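Robot Learning Seminar, Butville campus
Notes for Unit 7: Where do the demonstrations come from?
Posted 3 May 2018

Read these before the session. They're longer than the notes for Unit 6 and grumpier, and I've left out the math, which is in the Gebreyes chapter.

1. What we mean by a demonstration

A demonstration is a recording of somebody doing a task with the robot's body. At every time step we store what the cameras gave us, where the joints were, and what command the person sent. The learner is then asked to predict the command from the rest. If you've done any supervised learning you know the procedure: the inputs are pictures and joint angles, the labels are motions.

Most of the papers on your list spend a page on the network and a short paragraph on the data. I'd like you to read them the other way around. When a paper says "we collected demonstrations of household tasks," ask which household, who was driving, how many tries were thrown out, and who decided to throw them out. You will usually not find the answers.

2. The simulator and its charms

We collect in simulation because it's cheap and you can reset it. Knock something on the floor, press a key, and it's back on the shelf. The Dralletti scenes we use in the lab were built for this. They come with furniture, small items to pick up, and cameras you can put on the head or the wrists for free.

I have used them for years and my opinion of them has gone down. Three complaints, which you should argue with.

First, contact. A simulated finger meeting a simulated drawer front is a guess made by a solver. Friction is a setting. People who drive the robot find out which grips the solver likes, and then they demonstrate those grips. Your dataset fills up with a skill that belongs to the software.

Second, looks. Rendered walls are very plain. A network will happily use whatever stands out on one of them as a landmark. If a picture always hangs in the same spot, the policy may steer by the picture. Move it and see what happens to your success rate. Very few people run this check, and I suspect they don't want to know.

Third, the viewpoint. The wrist camera sees what the wrist is aimed at. For long stretches of a typical episode that is bare wall, and those time steps go into training with the same weight as the ones where something is being grasped.

The head view and the wrist view also have to be judged separately. A task can be easy to follow in one and close to invisible in the other. The two views below come from the same simulated room.
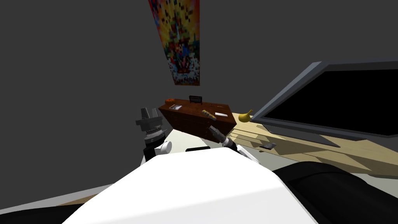
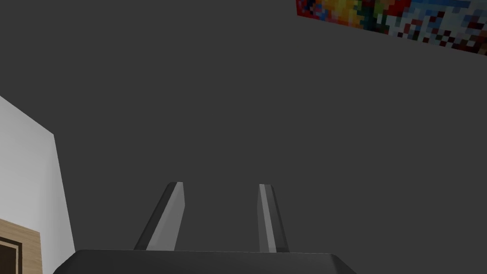 Gemechu Tilahun read a draft of these notes and thinks I'm unfair to the time steps with nothing in the grip. His point is that a robot spends most of its life between grasps, and a policy trained only on the busy moments has no idea how to get to them. "You cut those out and you get an arm that knows how to close on a handle and can't find the handle," he wrote in the margin. He would keep every step and change the weights later, once there's a reason to.

I grant him the first half. Approach motion is part of the task. What I don't grant is that we are keeping those steps on purpose. We keep them because the recorder was on. If you want approach motion, collect it deliberately, from different starting poses, and say so in the write-up.

3. What a "success" is

Each episode gets a flag at the end, success or failure. In our own logs the flag is set by the person driving. Think about that for a minute. The same person picks the strategy, carries it out, gets tired, and grades it.

For the Siltdale set we had 17 episodes of one drawer task marked as successes. I replayed them with the final joint state printed on the screen. In 4 of them the drawer hadn't opened past the threshold in our own task sheet. They weren't lies. The drawer looked open from the head camera, and the driver moved on.

An automatic check helps, though it has its own troubles. A script that tests whether a joint passed some angle will also pass an episode where the elbow bumped the door open on the way to something else. Use both, and look at every episode where they disagree.

4. Variety, real and claimed

"Randomized" is the word to be suspicious of. Ask what was randomized and by how much. Shifting a mug a finger's width each time gives you a lot of files and very little variety. The things that tend to stay fixed are the ones that matter:

the room and where the furniture stands in it
the starting pose of the robot
the order of the subtasks
the driver

The last is the worst. Every driver has habits – which arm they prefer, how long they hesitate before closing, whether they back off or push through when something sticks. With one driver the network learns that person. With six you may get an average of habits that no one has, and a policy that freezes halfway between two good choices.

5. For the session

Pick one paper from the list and bring a single page that answers the following from the text or its appendix. Where the paper doesn't say, write "not stated" and leave it there. Don't guess on the authors' behalf.

How many people drove the robot?
Who set the success flag, and by what rule?
What was held fixed across all episodes?
Were any episodes removed, and at what stage?

Then replay two episodes from the lab set, one flagged each way, with the wrist view only. Write down the moment at which you could first tell what the task was. If you never could, write that down too.

Extensions go through the usual form. The reading for Unit 8 isn't up yet and I may swap it for something from September's workshop.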